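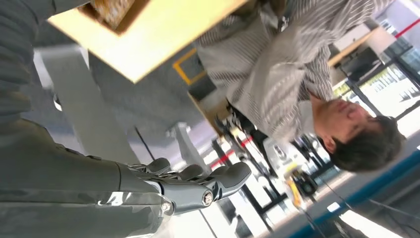

클러나인(Clernine) 카드 포장이 다음 달부터 칸막이 상자로 바뀝니다

지난번 소식에 "포장 쪽에 곧 변화가 있을 것 같아요" 하고 슬쩍 흘려 놓고 한참 조용했죠. 기다려 주신 분들 죄송하고 고맙습니다! 이제 얘기할 수 있게 됐어요. 3월 발송분부터 클러나인 카드 꾸러미는 골판지 칸막이 상자에 세워서 나갑니다. 눕혀서 겹겹이 쌓아 종이로 둘둘 말던 방식은 2월 발송분이 마지막이에요.

별것 아닌 소식처럼 들릴 수도 있는데, 저희한테는 정말 큰일입니다. 작년 한 해 동안 나간 꾸러미가 2,799개였고, 그중 67개가 모서리가 눌렸다는 이유로 돌아왔거든요. 숫자만 놓고 보면 적다고 할 수도 있겠지만 받는 분 입장에서는 그 하나가 전부잖아요. 저도 다른 데서 엽서를 주문했다가 귀퉁이가 접힌 채로 받아 본 적이 있어서 그 기분을 압니다. 서랍에 넣어 두고 볼 때마다 그 귀퉁이만 보여요.

그래서 작년 가을부터 상자를 찾기 시작했습니다. 처음에는 플라스틱 트레이를 봤어요. 예쁘긴 한데 소리가 나더라고요(들고 흔들면 달그락달그락, 택배 기사님이 안에 뭐가 깨진 줄 아시겠다 싶을 정도로). 그다음엔 스펀지를 파서 끼우는 걸 해 봤는데 스펀지 가루가 인쇄면에 묻어서 하루 만에 접었습니다. 결국 골판지로 왔고, 골판지 재단은 알라우이(Alaoui)에서 맡아 주기로 했어요. 저희가 배송 상자를 오래 받아 쓰던 곳이라 말이 빨리 통했습니다.

상자 구조는 단순합니다. 얇은 골판지 칸막이를 나란히 질러서 좁고 긴 칸을 여러 개 만들고, 꾸러미를 그 칸에 세워 넣는 거예요. 세워 두면 무게가 서로를 누르지 않고, 위에서 봤을 때 어느 칸에 뭐가 들었는지 바로 보입니다. 옛날 도서관 카드 서랍 생각나는 분 계시죠? 저도 견본을 처음 받았을 때 그 생각부터 났어요. 괜히 손가락으로 칸막이를 드르륵 훑어 보고 그랬습니다.

칸 너비 때문에 견본을 여러 번 주고받았어요. 첫 견본은 너무 빡빡해서 꾸러미를 꺼낼 때 손톱이 필요했고, 다음 건 너무 헐렁해서 꾸러미가 비스듬히 기댔습니다. 기대는 게 뭐가 문제냐고 하실 텐데, 기대면 아래쪽 모서리 하나에 힘이 몰려서 결국 거기가 눌려요. 지금 쓰는 너비는 손가락 두 개로 윗부분을 살짝 집으면 쑥 올라오고, 놓으면 그대로 서 있는 정도입니다. 말로 하니까 쉬운데 여기까지 오는 데 겨울이 다 갔네요.

작업 자리도 새로 잡았습니다. 오를로(Orlow) 건물 안에서 자리를 옮겼는데, 전에는 포장하는 책상하고 사무 보는 책상이 멀찍이 떨어져 있어서 주문 목록을 확인하려면 매번 일어나야 했어요. 이제는 한 책상에서 노트북으로 목록을 보면서 바로 옆에 상자를 두고 채웁니다. 책상은 밝은 나무색이라 골판지 부스러기가 떨어져도 그렇게 지저분해 보이지 않아요(물론 치웁니다, 치워요).

바닥에는 노란 테이프를 붙여서 구역을 나누기로 했습니다. 채운 상자를 쌓는 자리, 빈 상자를 쌓는 자리, 그리고 사람이 지나다니는 길. 전에는 이 셋이 전부 한데 섞여 있었어요. 급한 날에는 빈 상자인 줄 알고 발로 밀었다가 묵직해서 깜짝 놀라는 일도 있었고요. 테이프 하나 붙인다고 뭐가 달라지나 싶었는데, 선이 있으면 사람이 참 신기하게도 그 선을 지키게 되더라고요.
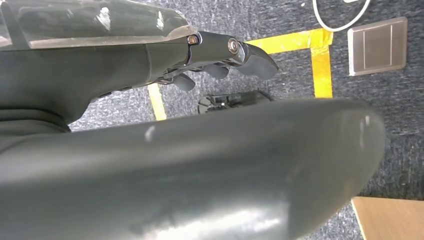 푸른빛 도는 회색 카펫과 노란 테이프로 만든 모서리.

테이프 얘기가 나온 김에 조금만 더 할게요. 카펫 위에 테이프를 똑바로 붙이는 건 생각보다 어려운 일입니다. 매끈한 바닥이면 줄을 하나 튕기고 따라 붙이면 되는데 카펫은 털이 있어서 손으로 누르는 동안 조금씩 밀려요. 처음 해 보시는 분께는 짧게 끊어서 붙이시라고 권하고 싶습니다. 길게 한 번에 쭉 당기면 멋있긴 한데 끝에 가면 꼭 한쪽으로 휘어 있어요. 그리고 모서리는 두 줄이 만나는 데를 꾹꾹 눌러 주셔야 신발에 걸려서 일어나지 않습니다.

인쇄 쪽도 살짝 바뀌는 게 있어요. 꾸러미 겉면은 그대로 브루텍(Bruteck)에서 찍는데, 세워서 보관하게 되니까 윗부분이 제일 먼저 눈에 들어오잖아요. 그래서 이름이 들어가는 위치를 위로 올린 시안을 준비하고 있습니다. 3월 분량에는 아직 적용이 안 되고 재고를 다 쓴 다음부터예요. 멀쩡한 걸 버리고 새로 찍을 생각은 없습니다. 색은 지금의 갈색 계열을 유지할 거예요. 저는 초록색도 하나쯤 있으면 좋겠다고 우겼는데 졌습니다. 나중에 한 번 더 우겨 볼 생각이에요.

시험 포장은 이미 시작했습니다. 1차로 100상자를 만들어서 가까운 서점과 문구점에 먼저 보내고, 거기서 별문제가 없다고 하면 알라우이에 1,000상자를 넣을 예정이에요. 서점 쪽에서는 벌써 상자째로 계산대 옆에 올려 두고 팔아도 되냐고 물어보셨어요. 당연히 됩니다! 사실 그렇게 써 주시면 제일 좋겠다고 생각하면서 만든 거예요. 뚜껑을 뒤로 젖히면 그대로 진열대가 되도록 접는 선을 하나 넣어 뒀습니다.

시험 포장을 하는 날은 오후 내내 책상에 붙어 앉아 있게 돼요. 한 손은 노트북에 두고 다른 손으로 꾸러미를 넣었다 뺐다 하면서 순서를 맞춥니다. 처음에는 앞 칸부터 차례로 채웠는데, 그러면 앞쪽만 무거워져서 상자를 들 때 기우뚱하더라고요. 그래서 요즘은 앞뒤를 번갈아 가며 채우고 가운데를 나중에 넣습니다. 별거 아닌 요령인데 상자를 들어 보면 확실히 달라요. 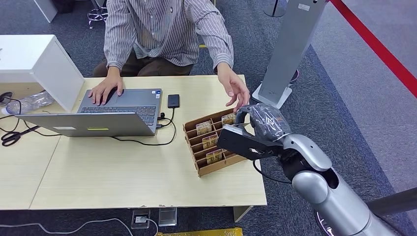
상자는 책상과 나란히 두는 것보다 비스듬히 돌려 두는 편이 손목에 편합니다. 칸이 몸 쪽을 향해 살짝 틀어져 있으면 팔을 안쪽으로 꺾지 않아도 되거든요. 이것도 한참 하다가 알았어요. 반듯하게 두어야 일을 잘하는 것 같은 기분이 들어서 괜히 고집을 부렸는데, 저녁에 손목이 뻐근한 걸 보고 마음을 바꿨습니다. 혹시 집에서 엽서나 씨앗 봉투 같은 걸 이런 상자에 정리하시는 분이 계시면 한번 돌려 놓고 해 보세요.

목록 관리도 좀 편해졌어요. 예전에는 주문이 들어오면 종이에 뽑아서 형광펜으로 긋고, 그걸 다시 컴퓨터에 옮겼습니다. 같은 일을 두 번 한 거죠. 지금은 칸 하나를 채우면 화면에서 바로 표시하고 다음 칸으로 넘어갑니다. 종이가 사라지니까 책상이 넓어졌고, 책상이 넓어지니까 커피를 어디 둘지 고민하게 됐는데, 커피는 책상에 올리지 않기로 정했습니다. 카드 위에 엎지르는 장면을 상상하는 것만으로도 등골이 서늘해서요.

자주 물어보시는 것들도 여기 적어 둘게요. 일단 가격은 안 바뀝니다. 상자값이 조금 더 들긴 하는데 속지와 완충재가 빠지니까 얼추 맞아떨어져요. 낱개로 주문하시는 분께는 칸막이 상자가 통째로 가지 않고, 칸 하나짜리를 따로 만든 작은 골판지 집에 넣어서 보냅니다. 그래도 세워서 가는 건 똑같아요. 네 꾸러미 이상 주문하시면 그때부터 칸막이 상자가 나갑니다. 빈칸이 남으면 흔들리지 않게 종이를 접어서 끼워 드려요.

빈 상자만 따로 살 수 있냐는 질문도 있었는데요, 이건 아직 답을 못 드리겠습니다. 저도 팔고 싶어요! 그런데 1차 분량이 딱 맞게 잡혀 있어서 여유가 없고, 두 번째 분량이 들어와 봐야 알 것 같습니다. 원하시는 분이 많으면 알라우이에 추가로 부탁해 볼 테니 주문하실 때 메모란에 "빈 상자"라고만 적어 주세요. 긴 설명은 안 쓰셔도 됩니다.

다 쓴 상자는 종이로 분리배출하시면 되고요, 칸막이는 풀칠 없이 서로 끼워져 있어서 위로 당기면 빠집니다. 펼치면 꽤 납작해져요. 저는 집에 하나 가져가서 양념 봉지를 꽂아 두고 쓰는데 고춧가루 칸이 벌써 붉게 물들었습니다. 충전선 정리에도 괜찮을 것 같고, 아이들 스티커를 나눠 담기에도 좋겠어요.

정기 구독하시는 분들은 따로 하실 일이 없습니다. 3월부터 자동으로 새 포장으로 갑니다. 크기가 예전보다 조금 높아져서 우편함에 안 들어가는 경우가 있을 수 있어요. 우편함이 작은 댁은 미리 알려 주시면 문 앞에 놓아 달라고 송장에 써 두겠습니다. 주소가 바뀐 분도 2월 안에 꼭 알려 주세요. 해마다 꼭 한두 분이 이사 가신 다음에 말씀하셔서, 저희 카드가 새로 들어오신 분 댁에 먼저 인사를 드리곤 합니다.

서점과 문구점에서 받아 보시는 사장님들께는 부탁이 하나 있습니다. 받으셨을 때 상자 바닥 쪽 모서리를 한번 만져 봐 주세요. 저희 쪽에서 떨어뜨려 보기도 하고 거꾸로 뒤집어 보기도 했지만, 트럭에 실려서 진짜로 다녀온 상자의 상태는 받으신 분만 아시니까요. 눌린 데가 있으면 사진 한 장만 보내 주시면 됩니다. 말로 풀어 쓰실 필요 없어요.

칸막이 색깔은 어떻게 되냐고 물으신 분이 계셨는데 그냥 골판지색이에요. 흰색으로 덧씌운 것도 견본을 받아 봤지만 손때가 너무 빨리 타서 그만뒀습니다. 포장 접수는 지금처럼 오후 세 시까지 들어온 주문을 그날 분으로 묶고, 그 이후는 다음 발송으로 넘어갑니다. 2월 마지막 발송분에 꾸러미를 추가하고 싶으신 분은 주문 메모에 적어 주시면 같이 넣어 드릴게요.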